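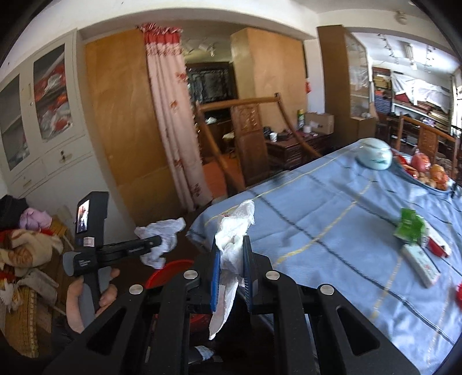 A crumpled white plastic bag between blue finger pads, with a crumpled tissue on the floor near the foot of the bed.

What I've been reading: Skadano

I finished Skadano at 2 in the morning last week and then lay there annoyed that I had an alarm set. It's the first novel by Rania Semaan, it runs 412 pages, and I had been avoiding it because of the cover blurb, which uses the word "sprawling." I don't do well with sprawling. I need to know who everyone is.

Well, you do know who everyone is! The book follows one family, the Mihăilăs, who run a repair shop for sewing machines in a harbor town called Skadano, and it stays with them for 27 years. The father dies in the first chapter (not a spoiler, it's in the first sentence) and leaves the shop to the three kids in equal shares, along with a loan that none of them knew about. The oldest wants to sell. The middle one wants to sell too but can't stand agreeing with her brother. And the youngest, Petru, just keeps opening up every morning at seven and fixing machines while the other two argue over his head.

What I liked most is how much of it is about money, plain everyday money. Who paid for the roof, who still owes whom for the van. There's a whole chapter where the middle sister goes through a drawer of unpaid invoices and works out which customers she can bear to call, and I was gripped the entire time. My own family once stopped speaking for a summer over a chest freezer, so maybe I'm the target audience.

The grandmother gets the best lines. Everyone calls her Safta Sima and she's awful to almost all of them, especially the son-in-law, who she refers to as "the visitor" for the whole length of the marriage. There's a scene in February, with the harbor frozen and the power out, where she teaches Petru a card game and cheats him out of his bus fare. I read it twice.

A few complaints. The middle section drags — there's a long stretch where the brother goes off to work for a shipping company, and I never cared about anybody he met there. I also lost track of the years more than once. Semaan doesn't date her chapters, so you have to figure out where you are from how old the kids are, and I ended up making a little list on the back of my bookmark. And the ending comes fast. After all those pages I wanted to see the shop one more time, and she gives us a phone call.

Still, I'd give it 4 out of 5, and I'd read whatever she does next. If you liked slow family books where people say the wrong thing at dinner, put it on your list. The library had two copies when I returned mine, and one of them is large print.

Next up for me is Prolance, which my sister pushed on me and which seems to be about competitive rowing (she says it isn't really, but there's an oar on the front). After that I've got Plotgate waiting, a mystery set at a writers' retreat. I've already peeked at the last page, so don't ask me who did it. And if you've read Skadano, write back and tell me what you made of the phone call — I keep changing my mind about who was on the other end.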